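In praise of the household noticeboard 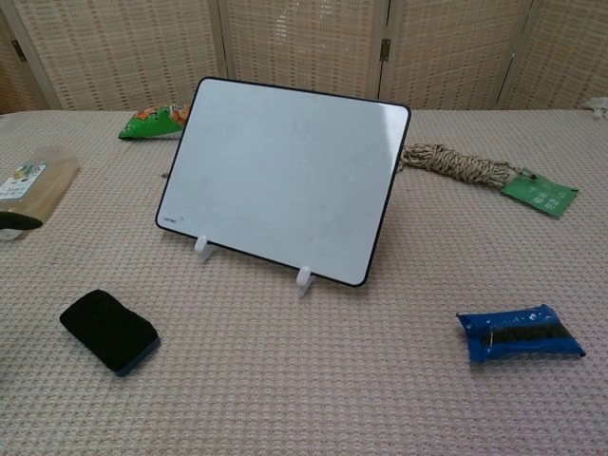
Why writing things down together still matters

My mother ran a house of seven people from the back of a calendar. It hung on a nail beside the larder, and if a thing wasn't on it, the thing didn't happen. Dentist, gas man, whose turn it was to ring our great-aunt on her birthday, all of it in blue biro with the capital letters she used when she was cross. I thought it terribly old-fashioned when I was a teenager, and I have spent the better part of my adult life slowly working my way back round to her point of view.

We went through the shared phone calendar stage, as I expect you did too. It was very clever. It pinged at me in the dentist's chair to say I was at the dentist. But a diary that lives in five separate pockets is really five diaries, and my husband's was set to ignore the rest of us for the whole of one July before either of us noticed. We missed a christening. I still feel a bit hot in the face when I think of it.

A board in the kitchen can't be muted. You pass it with your tea, you pass it hunting for your keys, and sooner or later you read it whether you meant to or not. Children read it as well, which surprised me, and they write on it, which surprised me rather more. Ours went through a spell of adding "pancakes" to every single morning, and I must say we had pancakes more often that year than we had before or have since.

The objections

My neighbour Satish Kurup, who is a patient man and has heard me on this subject over the fence more times than he deserves, thinks I'm being sentimental. He points out that you can't look at a kitchen wall from the supermarket, and he's quite right, I've stood in front of the tinned tomatoes trying to picture my own handwriting. His other complaint is that anybody can wipe it with a sleeve. Also true, and I grant him both.

My friend Bindu Reddy takes the opposite line and says I don't go far enough. She keeps everything on paper and has 18 years of family diaries in a trunk, and she can tell you what they had for supper on the night the boiler went. I do envy her that. A wiped board keeps no memories at all, and there are weeks I'd have liked to hang on to — the week my son learnt to spell "necessary" and wrote it under every day to show us.

Still, most of family life is small and passing, and I think it's good for it to be somewhere everyone can see, in everyone's own dreadful handwriting. You learn a lot about a person from how they write "milk". My daughter puts a little face in the k. My husband writes it three times before anyone buys any, and then we have far too much milk, and it's rice pudding until the end of the week.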